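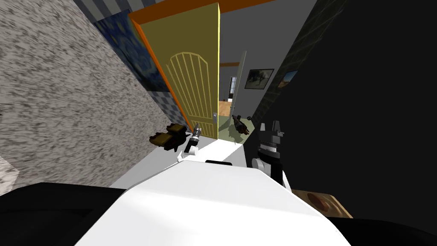
Reading Science Fiction, Week 6: Trilogies, and whether we believe in them
Handout for the Monday group, 2nd October

Set reading: Varkham, first part only. If you have already read ahead to Preken and Daher, please keep quiet about how it comes out.

1. The claim

Publishers like to say that a trilogy is one long story told in three books. Writers say it too, in forewords. I would like you to doubt it. The full set of Varkham, Preken and Daher runs to 959 pages in the Stornby paperback, and my own view is that there is enough plot in it for perhaps half of that. You may disagree, but bring page references.

The usual defence is that a made-up world needs room. Does it? Plenty of short stories manage a whole planet in 17 pages. What the long form mostly gives us is repetition: the same city gates, the same oath, the same weather. Sometimes this builds a place up in the mind. Sometimes it is padding – and the reader who has paid for three books has a good reason not to notice.

2. Things to look for in Varkham

The opening chapter. How much are you told that you could have worked out? Mark every sentence that explains a custom to someone who already lives there. I stopped marking before the end of the chapter.

The map. It shows a southern coast that no character visits in the first book. A promise, or decoration? Critics tend to praise maps for "depth". I have never been sure what they mean by it.

The ending. The siege is broken off and the narrator changes. Some reviewers call this brave. It might also be the point where the contract said to stop.

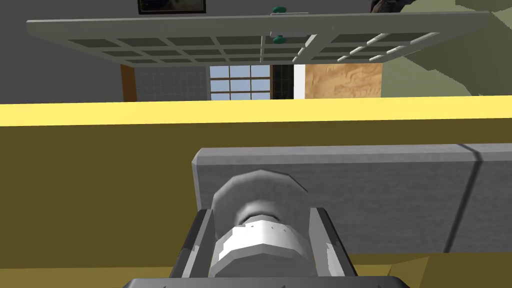
Compare the ending with that of the first chapter, where a scene is also dropped halfway and picked up by another voice. There the gap does some work: we learn later that the first speaker was lying. Nothing of the kind is on offer at the close of the book, at least so far as a reader of volume one can tell, and that is the only reader we are allowed to be this week.

3. Standing alone

A test I find useful, though it is a blunt one. Suppose parts two and three had never come out. Would anyone still press Varkham on a friend? If yes, what would they say about it without using the words "and then it really gets going"?

Try the same test on a trilogy you love. This is less comfortable.

4. Written work

One side of paper, for next week. Choose either:

The case for cutting Varkham by a third, naming the chapters that go.

The case for leaving it exactly as it is. "World-building" may be used once, and must be defined when it is.

Work comes back to you the week after. The longer essay on series fiction is not due until May, but titles need to be agreed well before then – please don't send me "Worlds Without End". I have had it every year.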